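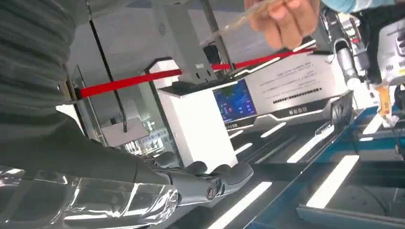

Two Tables and a Wooden Rack in Petersen Hall

I have written before on this blog that I am bad at setting up a table. My desk at home is a good proof of it. So when Kekis, the small office where I work three days a week, asked who would like to prepare our place at the open day in Clurnumport, I was surprised to hear my own voice say yes.

The open day is held every April in Petersen Hall, beside the ferry station. If you have never visited, it is a large public room with gray carpet and a lot of light gray furniture which belongs to the building and cannot be moved. There is a white block with a dark top and a blue screen on its side, where a map is shown in blue and green with small red and white markers. I like maps very much and I lost some minutes there before I had unpacked one box. Not far from it a bright red bar goes across, and a little white sign hangs near it. When I was trying to find our place I used the red bar as my landmark. The plan we received by e-mail had only numbers on it, and the numbers were not written anywhere on the floor.

What I wanted to write about is the rack. Some readers will remember it from the winter, when I kept wool in it. I found it in a second-hand store in Burkton for 13 dollars, and the man there told me it was made for letters. Another customer in the same store told me it was made for seeds. I don't know who is right. It is tan wood, with slats and rows of little compartments, and it stands upright on a table without any help, a quality I have learned to respect.

I carried it to Clurnumport on the train, on my knees. The trip takes 40 minutes, and for the whole of it a child across the aisle looked at the rack and not at me. I had wrapped a scarf around it, but the corners came out of the scarf everywhere.
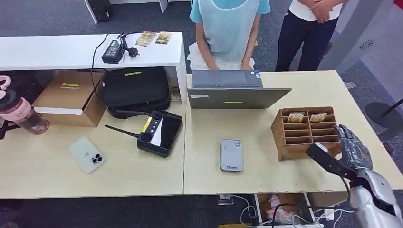

Written by Juniper Holloway
Filed under: Days Out, Wooden Things

The hall gives each group two tables. They are light beige and the same size, and you may place them as you wish inside your own area. In the morning I had them in the shape of the letter L, and it looked quite professional to me, but a person standing in the corner of the L could not come out again without moving a chair. After the coffee break we pushed them together, edge to edge, in one long line. This was better. I would say to anyone preparing such a place for the first time: begin with the straight line and save yourself the morning.

The rack went on the right table. I thought for a long time about which way it should face, and in which row to begin. A rack full of things looks rich, but people are afraid to take something out of it, as they are afraid to cut the first piece of a cake. I decided that I like it best with very little inside. You can see two flat packets in the top row, side by side, with gold and brown printing on the front. The gold goes nicely with the wood. I had not planned this and I was pleased with myself as if I had.

The laptop stood at the back edge of the same table, with its screen turned to our side. I had wished for the contrary, so that visitors could read the slides, but then each time something must be typed, one of us had to walk around the whole table. My colleagues preferred it this way, and they were right. One of them had a light blue top and a white skirt with ruffles, and I think she was the best-dressed person in Petersen Hall. I had put on my walking shoes.

About the left table I must be honest. Everything which had no place came to that table. A smartphone lay there face down in its pale case, with other small objects near it, and during the day the group of objects became larger. I don't know how this happens. I had made a rule on Thursday evening, at home, that the left table would be for visitors only. I had even written the rule on a card, and the card stayed in my kitchen.

We printed 124 leaflets for the day, and I took 31 of them home again. The hall counts the visitors at the door, and the number they gave us later was 445, for all groups together. My manager says it is a good number. For me the best moment was an older lady who did not want a leaflet but asked if she could look at the rack from behind. She turned it very carefully, looked at how the slats are fixed, and said it was certainly made for letters — so now it is two against one.

A few notes for myself, in case I am asked again next year:

Bring a cloth for the tables. The beige is pleasant, but it shows each fingerprint.

Put the heavy box under the right table and the light box under the left one, and write on both which is which.

Eat before eleven. The café by the ferry station closes at two, and the line is long from noon.

Find a box for the left table, with a lid if possible.

Take the card with the rule.

The rack is at home again, on the shelf under the window. I have not put the wool back yet. I am thinking of letters this time, but I receive so few of them that it could take until summer to fill one row. If somebody from Burkton reads this and knows the store, please ask the owner where it came from and write to me in the comments.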